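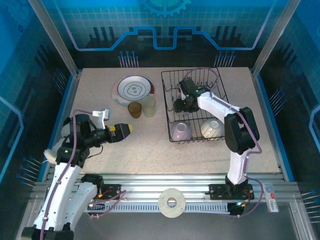 [보도자료] 리사우(Lisau), 플론드빌 연구동 7월 공개 행사 마쳐… 양팔 로봇 '타메르(Tamer)' 설거지 정리 시연

배포: 즉시 보도 가능
문의: 리사우 홍보팀 (연락처 하단)

로봇 자동화 기업 리사우가 7월 플론드빌(Flondville) 연구동을 일반에 개방했다. 하루 행사. 방문객 341명. 사전 신청자와 당일 현장 접수를 합친 숫자다. 지난해에는 협력사와 대학 연구실만 초청했고 일반 공개는 올해가 처음이다.

행사의 중심은 양팔 로봇 작업대 타메르의 그릇 정리 시연. 접시와 컵, 그릇을 식기 건조대에 옮기고 다시 꺼내 놓는 작업을 하루 종일 반복했다. 오전 10시 시작, 오후 5시 종료. 점심시간에도 시연은 멈추지 않았고 담당 연구원들이 교대로 작업대 옆을 지켰다.

■ 왜 그릇인가

식기는 로봇에게 까다로운 물건이다. 반투명 컵은 카메라가 윤곽을 놓치기 쉽고, 엎어 놓은 그릇은 잡을 곳이 마땅치 않다. 철사로 된 건조대는 더하다. 칸 사이가 좁아서 그리퍼가 조금만 비뚤어져도 살에 걸린다. 리사우가 공장 부품 대신 부엌 물건을 고른 이유도 여기에 있다.

리사우 관계자는 "공장에서는 부품이 늘 같은 자리에 온다. 부엌에는 그런 게 없다"며 "어제 컵이 있던 자리에 오늘은 접시가 있고, 그래도 로봇은 일을 해야한다"고 말했다. 이어 "깨뜨리지 않는 것보다 어려운 게 적당히 놓는 것이다. 사람은 대충 놓아도 그릇이 서는데 로봇은 그 대충을 못 한다"고 덧붙였다.

■ 시연 내용

관람은 30명씩 한 조. 조마다 먼저 짧은 설명을 듣고 작업대 앞으로 이동했다. 시연 과제는 네 가지로 준비됐다.

첫 번째, 건조대 안의 그릇 꺼내기. 한쪽 팔이 건조대 위로 뻗어 그릇 가장자리를 잡고 테이블로 옮긴다.

두 번째, 컵 옮기기. 색과 높이가 다른 컵을 방문객이 직접 고르면 로봇이 그 컵만 집는다. 아이들 줄이 가장 길었던 순서이기도 하다.

세 번째, 접시 세우기. 납작한 접시는 테이블에 놓인 상태에서 바로 집기가 어렵다. 한 팔이 접시 끝을 들어 주고 다른 팔이 받아 건조대 칸에 세운다. 양팔이 다 필요한 과제.

네 번째, 방해 과제. 진행 요원이 도중에 건조대 위치를 바꾼다. 로봇은 동작을 멈추고 위치를 다시 확인한 뒤 작업을 잇는다. 재개까지 시간이 걸려 관람석에서 "고장 난 거 아니냐"는 말도 나왔으나 예정된 동작이다.

이날 타메르가 시도한 집기 동작은 모두 1,597회. 리사우는 성공과 실패를 나눈 세부 기록을 정리 중이며, 집계가 끝나는 대로 홈페이지 자료실에 올릴 예정이다. 실패 사례 영상도 같이 올린다. 가장 잦았던 실패는 접시 세우기 과제에서 나왔다. 칸 하나를 건너뛰고 옆 칸에 넣는 경우. 컵 옮기기에서는 컵을 집었다가 중간에 내려놓는 동작이 여러 번 관찰됐다. 원인은 확인하고 있다.

■ 작업대 구성

타메르는 팔 두 대와 테이블, 이를 둘러싼 벽체로 구성된다. 팔은 테이블 앞쪽 레일에 얹혀 있다. 벽체에는 푸른 격자와 회로 무늬를 입혔다. 현장에서 "무늬가 로봇이 보는 데 방해되지 않느냐"는 질문이 많았다. 답변은 이랬다. 실제 부엌도 타일과 무늬로 가득하다, 흰 벽 앞에서만 되는 로봇은 쓸 데가 없다.

작업대 제작에는 플론드빌 소재 정밀가공 업체 자발라(Zavala)가 참여했다. 자발라는 레일과 프레임의 가공, 조립을 맡았고 행사 당일에는 별도 부스에서 레일 단면과 가공 시편을 전시했다. 부스에서 시편을 만져 볼 수 있게 한 점이 반응이 좋았다. 두 회사는 다음 작업대도 함께 만들기로 하고 세부 일정을 협의 중이다.

자발라 관계자는 "처음 도면을 받았을 때는 공작기계용 레일인 줄 알았다"며 "그릇을 나른다는 얘기를 듣고 공차를 다시 물어봤는데 그대로 가자고 하더라"고 했다.

■ 방문객 반응

가족 단위 방문객이 많았다. 인근 고등학교 로봇 동아리, 급식 시설 운영 업체, 요양 시설 관계자도 다녀갔다. 급식 업체 쪽 질문은 거의 속도 이야기였다. 지금 속도로는 현장에 못 쓴다는 지적도 있었다. 리사우도 이 점은 인정한다. 현재 타메르는 연구용 장비이며 판매 계획은 정해지지 않았다.

요양 시설 쪽 관심은 조금 달랐다. 빠르지 않아도 되니 조용하고 안전하면 좋겠다는 의견. 사람이 옆에 서 있어도 되는지, 손을 넣으면 멈추는지 묻는 경우가 많았다. 이번 시연은 작업 중 관람객이 작업대 안으로 손을 넣지 않는 것을 원칙으로 진행됐다. 컵을 고르는 순서에서도 배치는 진행 요원이 맡았다.

동아리 학생들은 원격 조작 체험에 몰렸다. 조종 장치를 잡고 팔을 직접 움직여 컵 하나를 옮기는 체험. 대기가 길어져 오후 2시 이후에는 한 사람당 한 번으로 횟수를 제한했다. 체험을 못 하고 돌아간 방문객에게는 다음 행사 우선 신청권이 제공된다. 접수처에서 받은 번호표를 보관해 주시기 바란다.

설문에서 가장 많이 나온 불편 사항은 주차, 그다음이 관람석 높이. 뒷줄에서는 테이블 위가 잘 안 보였다는 의견이 여럿이었다. 다음 행사에는 관람석에 단을 놓고 화면을 추가로 설치한다. 안내문 글씨가 작다는 의견도 반영할 예정입니다.

■ 향후 일정

리사우는 공개 행사를 매년 이어 간다는 방침이다. 내년에는 그릇 정리에 더해 수저 분류, 행주 접기를 시연 과제 후보로 검토하고 있다. 행주는 아직 잘 안 된다. 내부 시험 단계.

학교 단체 견학은 행사와 별도로 신청을 받는다. 한 번에 최대 30명, 인솔 교사 동반 필수. 초등학생 단체는 원격 조작 체험이 빠지고 관람 위주로 진행된다. 신청서는 홈페이지 '견학' 메뉴에서 내려받을수 있다.

취재용 고해상도 사진과 시연 영상은 홍보팀에 요청하면 받을 수 있다. 사진 사용 시 '리사우 제공' 표기 요망. 연구실 내부 개별 촬영은 사전 협의가 필요하다.

■ 리사우 소개

리사우는 플론드빌에 본사와 연구동을 둔 로봇 자동화 기업이다. 가정과 급식, 돌봄 환경에서 쓰는 물체 조작 기술을 개발한다. 타메르는 리사우가 자체 개발한 양팔 작업대의 이름이다.

■ 자발라 소개

자발라는 레일, 프레임, 구동부 부품을 만드는 정밀가공 업체다. 연구용 장비의 소량 주문 제작을 주로 한다.

보도 관련 문의: 리사우 홍보팀, 플론드빌 연구동 1층
견학 문의: 리사우 견학 담당 (평일 오전 9시~오후 5시, 점심시간 제외)

목록 | 이전글 | 다음글 | 인쇄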